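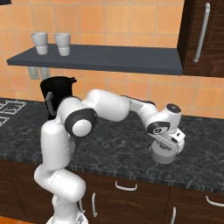

Dark grey marble worktop in a kitchen.

Huvance Worktops, Bornton - Your Questions

Updated July. Ring if yours isn't on the list.

Do you do a free quote?
Yes. Send us a sketch with sizes, doesn't need to be pretty. Mark the sink, the hob and any walls that aren't square. Price comes back by email. It's a guide price until we've measured.

What does measuring cost?
£70, taken off the final bill if you go ahead. Base units must be in, fixed and level before we come. If they aren't we have to come back and it's another £70, sorry.

Can I keep my old units?
Usually. Stone is heavy so we check the backs and the legs. Old chipboard that has had a leak under the sink is the usual problem. Might need a new carcass there, might just need a batten.

How deep is a standard top?
600 mm, a bit more if you want an overhang. Islands and breakfast bars can be any depth you like within the slab. Ask about supports for a deep overhang.

Will there be a join?
Depends on the run. L-shapes nearly always have one. We try to put it somewhere sensible and will show you on the drawing before cutting. Please look at the drawing! Once it's signed it gets cut.

Marble or granite?
Granite if you cook a lot and don't want to think about it. Marble if you love the look and can live with marks. Lemon juice, vinegar and wine will all dull a polished marble top, sealed or not. Sealing slows stains down, it doesn't stop etching. We've had people upset over this so please read that bit twice.

Does a dark top show everything?
Crumbs, less than you'd think if there is plenty of veining. Limescale, yes, round the taps mostly. Bornton water is hard. Dry it off with a tea towel at night and you'll be fine. Plain black with a high polish is the worst for fingerprints.

Can I choose my own slab?
Yes and you should, for anything with veins. Slabs are kept at the Trorkwood yard, not the showroom. Book first, flat shoes please, no dogs. Small samples tell you the colour and not much else, the pattern on a full slab can be completly different.

What colour tiles go with a dark top?
Your kitchen, your choice, but we get asked daily so. Warm colours work well. Peach, amber, light brown, that sort of thing, stops a dark room feeling cold. Whites are safe. Grey on grey can look flat in a north-facing room.
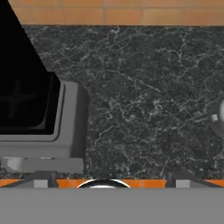

Get the grout in a shade close to the tile if you want it calm, white if you want the grid to stand out. Bring a tile to the yard with you, hold it against the slab in daylight.

Tiles first or worktop first?
Worktop first. Tiles sit down on to it with a bead of silicone along the bottom. If you're keeping exisiting tiles tell us, we may have to leave a small gap and cover it with an upstand.

Do you tile?
No. Schmieder in Trorkwood do, they're good, book early.

How long from measuring to fitting?
Allow three weeks. Longer before Christmas.

What happens on fitting day?
We start at 7 in the morning most days. Clear path from the road to the kitchen, cars moved, old top off unless you've paid us to take it. Water and gas disconnected by your own plumber. Don't reconnect the sink until the next day, the silicone needs overnight.

Hot pans?
Use a trivet. Any stone.

What do I clean it with?
Warm water, drop of washing-up liquid, soft cloth. No bleach, no limescale spray, no cream cleaners on marble.

Chips and cracks?
Small chips can be filled, send a photo. Cracks we need to see.

Where are you?
67 Trorkwood Road, Bornton. Parking round the back. Yard is seperate, directions come with your booking.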